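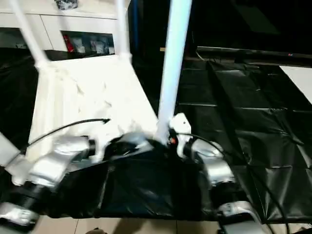 Plastic sheeting on a two-arm cell: cable snags and gripper drift

Posted by Hiwot Mamo, 16th October

Our department operates a two-arm cell used for handling cloth. The table and the front of the work surface are covered with black plastic sheeting, which was fitted in April at the request of our safety office. The arms are silver with black joint sections, and the right arm carries a white gripper. A frame of white poles stands over the platform on which the cloth is placed.

Two difficulties have arisen since the sheeting was fitted, and I should be grateful for advice from members who maintain similar equipment.

First, the external cable on the right arm catches on the folds of the sheet when the arm moves low across the table. The controller then reports excess load on the wrist and halts. The log shows 40 such stops since the last service.

Secondly, the right gripper no longer closes at the taught position. We check it by bringing it against the foot of the upright pole at low speed. The error is small, but it is sufficient for a single layer of cloth to be missed.

The maintenance schedule supplied by Prundine, who installed the cell, calls for a full inspection at 3000 hours. The counter now reads 3182. I should like to know whether both faults may be dealt with at that inspection, or whether the cell should be withdrawn from use in the meantime.

Posted by Senad Popescu

The cell should be withdrawn from use until the cable has been examined. Repeated snagging damages the conductors inside the jacket well before any mark appears on the outside, and the inspection is in any case overdue.

The following order of work is recommended.

Isolate the cell and lock the supply. Support the right arm before releasing any brake.

Remove the sheet from the table completely. Sheeting that has been stored folded keeps its creases, and the ridges are high enough to hold a cable. Refit it from a roll, draw it tight and clamp it at the rear edge and beneath the table. The piece at the front should be fixed separately so that it cannot gather between the arms.

Release the cable from its clips and run it through the fingers along its full length, paying attention to the last section before the gripper. Replace it if any flat or soft place is felt. When refitting, leave enough slack for full rotation of the wrist and no more. A loop that hangs away from the arm will find something to catch on. Examine the left arm's cable at the same time.

Check the screws of the gripper mounting against the torque table in your manual. On our own cell, a Ninness installation, two had worked loose and the position error disappeared once they were tightened.

Only then should the position be taught again. If it is taught first, the looseness is simply built into the new value.

I would also question the use of the pole as a reference. Unless it is bolted down and has been measured, it may be the pole that has moved. A fixed pin in the table is preferable.

Posted by Peñalver

We had the same stops. Raised the low travel height by 40 mm in the program and they ceased. I cannot comment on the gripper.

Posted by Hiwot Mamo

I am obliged to both contributors. The cell has been isolated and a replacement cable ordered. I would prefer not to raise the travel height, as the cloth must be gathered from close to the surface, although it may be possible on the return movement.

The pole is clamped and not bolted, and no measurement of it was recorded at installation. May I ask Mr Popescu what diameter of pin is used on his cell, and whether it is removed during normal running?

Posted by Senad Popescu

Ours is a 10 mm steel dowel in a reamed hole. It is taken out after each check and kept in the controller cabinet, with an entry made in the log when it is removed and when it is returned.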